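Towel Reuse in Small Guesthouses: What Guests Are Asked and What They Do

By Mahnaz Karimi and Bradley Fothergill
10/25/22
9 min read

4. Findings from the guest interviews

4.1 What guests understood by the card

All 31 guesthouses in the study put a card or a printed notice about towels in the guest room or bathroom. The wording differed from house to house, but the request was much the same: hang the towel up if you are willing to use it again, and leave it on the floor or in the tub if you want a clean one. We interviewed 306 guests at checkout. Most remembered seeing a notice. Far fewer could repeat what it had asked them to do, and several mixed it up with a card from an earlier stay somewhere else.

The most common misreading had to do with place. Guests who had left a towel over the back of a chair or on the bed often said they had meant to keep it. Staff in the same houses usually read a towel on a chair as undecided and a towel on the bed as used. In Dokia, where many of the older houses have very small bathrooms with a single rail, guests sharing a room had nowhere to hang a second bath towel. Their towels ended up on doors and radiators, and the staff replaced them.

One guest at a house in Mukine put it this way: "I hung mine on the door handle and got a new one every day. I figured they just didn't care about the card." The owner, interviewed separately, said she took any towel off the rail as a request for a change. Neither had raised it with the other during a stay of several nights.

4.2 Folded towels

We had not planned to ask about folding. It came up in the first few interviews and was added to the schedule after that. Some guests fold a used towel before leaving the room, often because that is how towels are kept at home. To them it signals that the towel is still in use. To the person cleaning the room it can be hard to tell from an unused towel set out the day before, and practice varied on what to do next. Some cleaners felt the towel for damp. Others replaced every folded towel to be safe.

Color made a difference to how easily staff could sort this out. Houses with all-white linen had the most trouble, as bath towels, spare towels and pool towels looked alike once folded. Houses that used one color for the room and another for the spares had less. A folded orange towel on a dark green surface, as in Figure 3, is easy to pick out from the doorway, and the four owners who had moved to strong colors all gave this as an advantage. The drawback they named was fading. Colored towels bought at different times stop matching, and guests notice.

Figure 3. Folded orange towel on a dark green table. 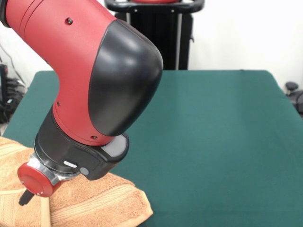 Does a folded towel mean the guest wants to keep it?

It depends on the guest, and our interviews suggest that staff should not guess from the fold alone. Guests who folded their towels mostly said they meant to use them again, but a fair number said they were only being tidy and had expected clean ones.

The houses that handled this best had a written rule and told guests about it at check-in. The rule itself seemed to matter less than the telling. One house in Dokia treats a folded towel as a towel to be kept, and another, a short walk away, treats it as one to be changed. Both had few complaints. In the houses with no rule, the outcome depended on who was cleaning that day, and guests on longer stays noticed the change from one day to the next.

4.3 Length of stay

Guests staying one night had no reason to think about the card and mostly did not. This is worth stating plainly, as earlier work on larger hotels has sometimes counted one-night guests as taking part when their towels were washed after checkout in any case. We left them out of the reuse counts. Of the 306 guests interviewed, 109 had stayed for a single night. The remaining guests are the basis for the rest of this section.

Among these guests, the second day appeared to be the one that counted. A guest who hung up a towel on the first morning and came back to find it replaced was less likely to bother again. Several described this as the moment they stopped paying attention to the notice. We did not find the same effect in the other direction. Guests who had asked for a clean towel and did not get one complained or asked again, and then went on as before.

4.4 The laundry side

Towel logs were kept by the houses during September. The logs cover nearly 2,000 towel changes, recorded on a sheet in the linen room with a mark for the room and a mark for the reason. Amber Lockwood checked the sheets against the laundry bags at each visit. The fit was good for bath towels and poor for hand towels, which were often changed without being written down – staff told us they did not think of them as part of the study. Hand towels are left out of the tables for this reason.

The reason column turned out to be the most useful. "Floor" and "tub" are what the cards ask for. "Not sure" was offered as a choice after the pilot, at the request of the cleaners, and it was used in every house. In the houses with only one rail per bathroom it was used more often than "floor." Adding a second rail or a pair of hooks is cheap, and two owners in Mukine did so before our last visit. We have no figures from after the change.

Houses that sent their linen out to a commercial laundry were charged by weight and could name the cost of a bag. Houses that washed on site mostly could not. This may explain some of the difference in how the two groups trained their staff, although the on-site houses were also smaller, and in several of them the owner did the cleaning.

4.5 Limits

The interviews were done at checkout, when guests are often in a hurry, and in English only. Guests who left before breakfast were missed. The houses volunteered for the study and are likely to be more interested in their linen than most. Mulugeta Araya carried out the interviews in Dokia and Bradley Bramwell those in Mukine, and there may be small differences in how the folding question was put, as it was not in the printed schedule for the first visits.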